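## 3. Setting up the desk and the mouse

This section is for the person who sits at a new place for the first time. It takes half an hour if you do not hurry. Please read all the steps one time before you begin, and then do them in the order given. Section 2 (chair and lamp) must be finished already. If the chair height is changed later, steps 5 to 9 of this section must be repeated.

You will need:

- the mouse from the Astmont starter bag, with its small receiver
- one new battery, type AA
- a dry cloth and a cloth that is a little damp
- a measuring tape
- the shelf label with the number of your place (for example, 49)

### 3.1 Clearing the surface

1. Take everything off the desk. Put paper things on one side of the floor and hard things on the other side. It goes faster at the end.
2. Wipe the surface with the damp cloth, from the back to the front. Go over it again with the dry cloth.
3. Wait until no damp marks remain.
4. Look at the surface from a low position, against the light. Crumbs and small pieces of tape are easier to find in this way.

**Caution:** Do not use the Raltau spray on the desk surface. It is meant for the window glass. On a matte surface it leaves a thin film, and the mouse will then move in small jumps.

**Note:** A desk mat is allowed, but most people do not need one. The mouse works well on any matte surface of one color. It works badly on glass, on shiny white board, and on printed patterns with very fine lines.

### 3.2 Placing the mouse

5. Sit down. Let your arms hang, then lift only the forearm until it is level with the desk.
6. Put your hand flat on the desk where it arrives by itself. Do not reach forward. This place is the center of your mouse area.
7. Measure the free space around this center. You need at least 3 hand widths from left to right and two from front to back.
8. Put the mouse in the center, with the scroll wheel pointing away from you.
9. Move the mouse slowly to all four sides of the area. Your elbow should stay near the body. If it goes away from the body, the area is too wide or the chair is too far back.

**Note for left-handed users:** The Kinar desk plan shows the mouse on the right side. You may turn the plan around. Mark this on your place sheet, so the next person knows why the cables go on the other side.

### 3.3 Battery and connection

10. Turn the mouse over. Slide the switch to OFF.
11. Open the battery cover by pushing it with the thumb in the direction of the arrow. Do not lift it with a nail or a knife.
12. Put in the battery. The flat end goes against the spring.
13. Close the cover until you hear a click. A cover that is not closed fully will touch the desk and make scratches.
14. Put the receiver in a free port at the front of the computer. Please do not use the port behind the screen; the signal is weaker there.
15. Slide the switch to ON and wait ten seconds.
16. If the pointer does not move, press the small button near the switch one time. If it still does not move, see 3.6.

**Caution:** Used batteries go in the gray tin beside the door. Do not leave them in the drawer together with keys or paper clips.

### 3.4 Putting back the other things

Now you can return the things you took off the desk. The rule is simple: flat things to the side, standing things to the back, and nothing in the mouse area.

17. Put books flat, with the spine to the outside. A book that you use every day can stay on the desk. Others go on the shelf.
18. Stand cards, menus and sheets behind the mouse area, where you can read them while sitting.
19. Put boxes in the second row, beside the standing things or behind them.
20. Lead every cable along the side or the back edge. A cable that crosses the mouse area will pull on the hand or lie under the mouse.
21. Repeat step 9. If the mouse touches something, move the thing and not the mouse. 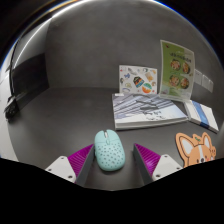
Small personal things are welcome on the desk, if they keep behind the line of the mouse area. In the last round of places we found that people remove too much, and after one week everything comes back in the wrong order. It is better to choose from the beginning what will stay. A big book can lie flat farther back, a sticker sheet or a green food menu card can have its place behind the mouse, and even a corgi cutout does not disturb the work there. The mint-green mouse with the small dark holes all over its shell is easy to find against the charcoal gray tabletop, also in the evening with only the lamp on. If your mouse is dark like your desk, put a small piece of light tape on the desk at the front corner of the mouse area, so that you always bring it back to the same point.

### 3.5 Cleaning a mouse with holes in the shell

Many visitors ask if a mouse with a perforated shell gets dirty inside. It does, a little, and slower than people expect. Clean it one time a month, or after eating at the desk.

22. Slide the switch to OFF and take out the battery.
23. Hold the mouse with the holes facing down and tap it softly with two fingers.
24. Brush over the holes with a dry, soft brush. An old toothbrush is good if it is fully dry.
25. Clean the split between the two buttons with the edge of a folded paper.
26. Turn the scroll wheel with the finger while you brush both sides of it.
27. Wipe the shell with the cloth, almost dry. Wait five minutes before you put the battery back.

**Caution:** Never push a needle or a wire through the holes. There is a circuit board under them. Never spray liquid directly on the shell.

### 3.6 When something is not right

| What you notice | What to do |
|---|---|
| The pointer jumps | Wipe the desk and the sensor window under the mouse. Check that there is no film from glass spray. |
| The pointer stops after some minutes | Change the battery. Move the receiver to the front port. |
| The wheel turns but the page stays | Clean both sides of the wheel (step 26). |
| One button must be pressed hard | Clean the split between the buttons (step 25). |
| The wrist hurts at the end of the day | Repeat steps 5 to 9. Check the chair again with section 2. |
| The mouse makes a scratching noise | Check the battery cover (step 13) and the small feet on the underside. |

If a mouse cannot be repaired, bring it to the Yin room and take another one from the drawer marked 66. Write the number of your place on the list inside the drawer. Order code for new mouse feet: 884. They come in bags of four and must be glued on a clean and dry underside.

### 3.7 Before you leave the place

28. Bring the mouse back to the center of its area.
29. Slide the switch to OFF if you will be away for more than two days.
30. Put the shelf label in the holder at the left front edge of the desk.
31. Sign the place sheet and leave it under the book or in the tray.

Continue with section 4, Keyboard and screen height.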